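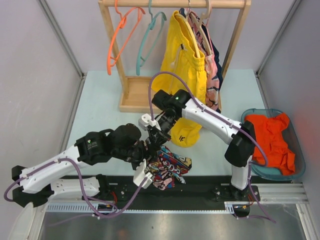

Why do we keep clothes we don't wear?
Project report, second year Design and Society module

I picked this subject in November, mostly because my own wardrobe door had stopped shutting. I had a coat in there I last wore at school, two pairs of jeans that don't do up, and a shirt with the label still on. My flatmate Khanyisile Kekana said I should either clear it out or write about it, and writing about it sounded like less work (it wasn't!).

The question I settled on was simple enough: how much of what students own do they wear in a normal term, and what stops them getting rid of the rest?

What I did

I asked 29 students in the Le Roux building to go through everything they had in their rooms and sort it into worn this term and not worn this term. Socks and underwear didn't count, and neither did anything left at a parent's house. I gave everyone a tally sheet, and Thu Kim helped me work out the wording after my first version confused everybody who tried it. Is a scarf a piece of clothing? We said yes. Are slippers? We said no, and I had two emails complaining.

All together that came to 3679 items, far more than I expected from rooms that small. One person had 90 T-shirts. He plays in three bands and gets given them, and he told me he had never thought of it as a lot until he had to make the pile.

After the counting I sat down with six of the group for a longer chat, usually over tea in the kitchen on the second floor. I asked each of them to bring one thing they never wear and tell me about it.

What people told me

Money came up first nearly every time. If something had cost a lot, getting rid of it felt like admitting to a mistake. Wian Khumalo brought a pair of smart shoes that hurt his feet and said that as long as they were in the cupboard he hadn't wasted the money yet. I understood that completely, I have the shirt with the label on.

Then there were presents. Jumpers from aunts, mainly. People were quite protective of these even when they plainly hated them, and one girl puts hers on for video calls and takes it off straight after.

The third group surprised me more. Fedir Skoryk brought a football top from his old team, far too small now, and talked about it for half an hour - the pitch, the bus journeys, the coach who shouted. He is never going to wear it and he is never going to give it away either. I had been planning to call this sort of thing clutter in my report and I changed my mind after that evening.

Hardly anyone mentioned the environment until I did. Once I brought it up, they all agreed it mattered, so I don't think I can use those answers for much.

Problems with the project

My group was too small and too much like me. Most of them live on my corridor. I also asked them to remember a whole term, and Gerrit Shezi pointed out in the class feedback that people probably guessed. He suggested turning every hanger round at the start and seeing which ones had been turned back by the end. I wish I'd had that idea in the first week. It wouldn't help with drawers, but it would have been a lot better than memory.

If I did it again I'd do the hanger thing, and I'd include some older people with proper houses and lofts.

As for my own wardrobe, I took two bags to the charity shop. The coat is still in there and the door still doesn't shut.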